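Bresadley Community Board > Local News > Gas explosion on Cârstea Street, what do we know for sure?

millrace_tom
Started hearing numbers last night and they don't match. The fire department statement says one building, 7 people treated, no deaths. The neighborhood page says two buildings and "at least 10" hurt. Same explosion, same hour. Which is it?

dantas_z
I live two streets over. Loud bang a little after 9:40 pm, windows shook, then sirens. I saw one building with the front wall down. The one next to it lost its glass. I guess that's how you get to two.
Zuleica Dantas (since people keep asking if I'm a real account)

pipkin88
It was the Prasanik crew. They had that street dug up all November. My cousin smelled gas there last week.

millrace_tom
Did your cousin call it in? If there was a call there's a record of the call. Until somebody shows me one, "Prasanik did it" is a guess with a company name stuck on it.

pipkin88
So we wait for the company to investigate itself, great plan

R_Kuhlmann
The company doesn't run the investigation, the state fire marshal does. I did 22 years in gas distribution and I wouldn't blame a main from a photo of rubble. Could be the main, could be a stove line inside. The crater people are passing around is the trench that was already there.
Reinhold Kuhlmann

oatgrass
Does anyone know if the Wavmont hall is still open for people who had to leave? My neighbor went at 11 pm and was told it was full. 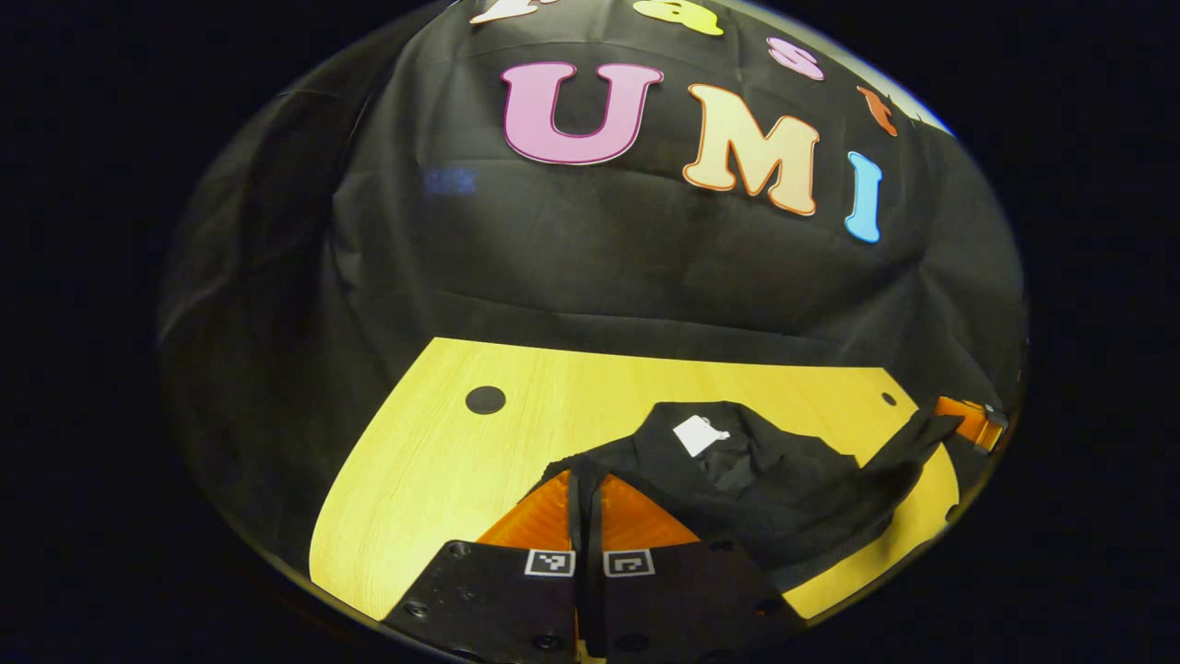 Felt letters on the black cloth at the hall

Couldn't tell you about cots or blankets. Phone number on the door goes to voicemail.

dantas_z
They were letting people in at 7 this morning. Don't know about tonight.

lowgear
The city says 2,000 homes without gas. Channel site says 900. I called the utility and got a recording that gave no number at all. I don't trust either one.

R_Kuhlmann
Those might both be right. One could be customers shut off and the other customers still off. Ask which hour each figure is from.

lowgear
Maybe. Or one of them was made up to fill a headline. The article has no source and no time on it.

pipkin88
You people would ask for a source if the house was on fire

millrace_tom
I'd ask which house. Last night someone posted the wrong address and half the street had relatives calling in tears.

oatgrass
Got through to the hall. Open tonight, bring your own bedding, no pets.

millrace_tom
Thanks. Who did you talk to?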